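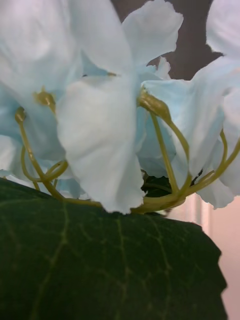

Esther Ondieki wrote to us after the first printing of this guide to say that her flowers looked fine in the bucket and like a dropped salad in the vase, and would we please put the arranging section before the section on cleaning the glass. We have moved it. Cleaning is now Section 5.

Section 4. Arranging frilled and soft-petaled flowers

This section applies to the Plemier tall vase and the Plemier low bowl, both supplied with the Jalbridge wire grid. If you have the Akbulut ceramic insert instead, follow steps 1 to 5, skip step 6, and read the note on inserts at the end.

Pale flowers with loose, ruffled petals show every thumbprint. They are also the ones people like to fluff. Please don't fluff them.

4.1 Before you start

Clear a space on the table and put down a towel. You will need the vase, the grid, sharp scissors or a floral knife, a jug, and somewhere to throw the leaves. If the flowers have just come out of a box, stand them in a bucket of cool water in a dim room for 2 hours. You may spend the time reading Section 3, which most owners appear to have skipped.

CAUTION: Kitchen scissors that have recently opened a bag of frozen peas are not sharp scissors. Crushed stems drink badly.

4.2 Filling the vase

1. Set the vase where it is going to live. A full tall vase is heavy, and carrying one across a carpet is a hobby for other people.

2. Press the wire grid into the neck until all four clips seat. The clips click. If you hear only three, turn the vase and press again on the quiet side.

3. Fill to the line with cool tap water. The line is etched on the inside of the glass and is hard to see, for which we have been told off. On the tall vase it stands 11 cm above the base.

4. Add one sachet of flower food and stir with a clean spoon handle. One sachet is enough, however sorry you feel for the flowers.

Note: The low bowl holds 275 ml to the line. Above that it will still hold water, right up until somebody leans on the table.

4.3 Placing the stems

5. Start with the leaves. Choose a few large, dark ones and set them low, so they lie across the rim and hide the grid. Pale petals against a dark leaf look brighter, and the leaf gives the lowest petals something to rest on. Strip off anything that would sit under water.

6. Recut each flower stem at a slant and feed it through the grid right away. Hold the stem well below the bloom. If a stem curves, let it curve outward, over the edge. Thin stems that loop about on their own do a better job of filling a gap than a straight one you have bullied into place.

7. Put the largest, palest bloom near the middle and a little forward. Let its petals hang. A petal that droops to the leaf is doing what it was grown to do and needs no support, wire, tape or encouragement.

8. Work outward with the bluer flowers. Keep them slightly lower on one side. A perfectly even dome can be achieved with patience, and looks like a bathing cap.

9. Step back as far as the room allows. If there is a hole, turn the nearest bloom before you add another. If there is still a hole, turn the vase so the hole faces the wall. This is an approved method.

CAUTION: Do not trim the ragged edges of frilled petals. The edge is supposed to be ragged. We hear from owners every August, when they have run out of other things to tidy, and there is no procedure for putting petal back on.

4.4 After arranging

10. Wipe the outside of the glass and mop the table. Check again under the vase ten minutes later. A slow ring of water usually means a leaf is lying over the rim with its tip below the line, wicking the contents onto your furniture. Move the leaf.

11. Keep the vase out of direct sun and well away from the fruit bowl. Ripe bananas will finish off cut flowers quicker than neglect will.

12. Change the water every second day. Lift out grid and flowers together by the two side tabs, rinse, refill, lower them back. Expect one bloom to lean the wrong way afterward. It is generally the big one.

Note on inserts: The Akbulut insert has 40 holes and no clips. It sits by its own weight on the floor of the bowl. Place thick stems in the outer ring first and save the center holes for thin ones, which otherwise wander. Do not drop the insert in from above. Spare bowls are listed in Section 9, for those reading this caution in the wrong order.

Note on fabric flowers: Everything here works with fabric stems except the water. Bend the wires before you put them through the grid, and use a cool hair dryer for dust. Duygu Kılıçarslan, of our returns desk, asks that owners stop sending back vases with fabric flowers still in them and flower food set solid in the bottom.

4.5 If something looks wrong

Blooms all lean to one side: one clip of the grid has come loose. Go back to step 2.

Water turns cloudy on the first day: leaves below the line, or a vase last rinsed at some earlier point in history. See Section 5.

Petals go brown where they touch the glass: the stem is too short for the vase. Move that flower to the low bowl, or to a Rilteo bud tube if you have the starter set.

Everything looks fine but you keep adjusting it: leave the room.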